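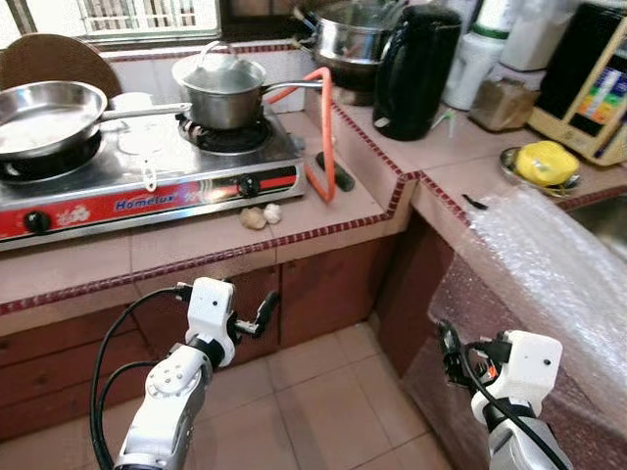 Notes for session 2: from pixels to a grasp the planner will accept

Last time we got as far as camera frames and why you should never trust a transform you haven't plotted. Now we use them. By the end you should be able to take one head camera picture of a kitchen, pull out the things the arms might want, and hand the planner a goal it doesn't throw back at you.

I'm going to keep coming back to pans, I'm afraid. I like pans for teaching because almost everything that can go wrong in perception goes wrong on a pan - shiny inside, thin handle, and a middle that tells you nearly nothing about where to hold it.

1. Segmentation

We're using the Barnine labeller with the small kitchen model, which was trained on 2,000 hand-marked pictures. That isn't many, and you'll feel it. It finds big pots very well. It finds garlic when it's in the mood. Handles are the weak spot: a steel handle lying over a steel hob has hardly any edge for the network to hang on to, so you often get a lovely round mask for the bowl of the pan and a stump where the handle ought to be.

Before you retrain anything, look at the raw scores. Quite often the handle is there, only scored just under the cut-off. Drop the threshold for the handle class alone and see what comes back.

2. Depth, and the holes in it

Polished steel and glass lids give you rubbish depth. You'll get holes, and worse, you'll get numbers that look fine and belong to a reflection. My usual trick is to fit a plane to the hob or the worktop first, then treat anything that claims to be underneath it as missing. Please don't fill the holes by averaging the neighbours! I did that for most of a winter at Rellidholm and ended up with saucepans shaped like puddings.

For lidded pans, take the rim from the mask and the height from the side wall. The lid knob is worth its own class if you plan to lift it.

3. Choosing which arm

Students always want to learn this one, and you really can do it with a short cost function. Ours has reach, wrist angle at the grasp and clearance from the other arm. Start with equal weights. A handle that points along the worktop is comfortable for one arm and miserable for the other, and a handle pointing towards the back corner may be bad for both, in which case the right answer is to turn the pan first. Let the planner say so. A clean "no" is a good result and I'll mark it as one.

4. Collision shapes

Rigid things get boxes and cylinders with 20 mm of padding. Soft or bendy things (hoses, cables, plastic wrap) get a fat keep-out zone drawn by hand in the Batell scene editor. I know it's crude. A gas hose that loops up off the worktop is just the sort of thing a wrist camera misses on the way in, and I'd much sooner lose a bit of workspace.

Remember the robot's own cables too. They aren't in the arm model you were given.

5. Running the planner

Use the Ruotsalainen wrapper, with the seed set, or we can't compare answers. Ask for 32 candidate grasps per object, filter by collision, then by arm cost, then plan to whatever is left. Planning takes around a second on the lab machines. If yours takes a lot longer, you've probably loaded the full meshes instead of the simple shapes.

To hand in before the March reading week

Your masks for the practice picture, with the thresholds you used. The arm cost table for both pans. One plan that worked in simulation and one that was refused, with a short note on why it was refused. Log files go in the shared folder, zipped, and do check they open.

Reading: chapter on point cloud filtering in the course pack, and the wrapper's own readme, which is better than mine.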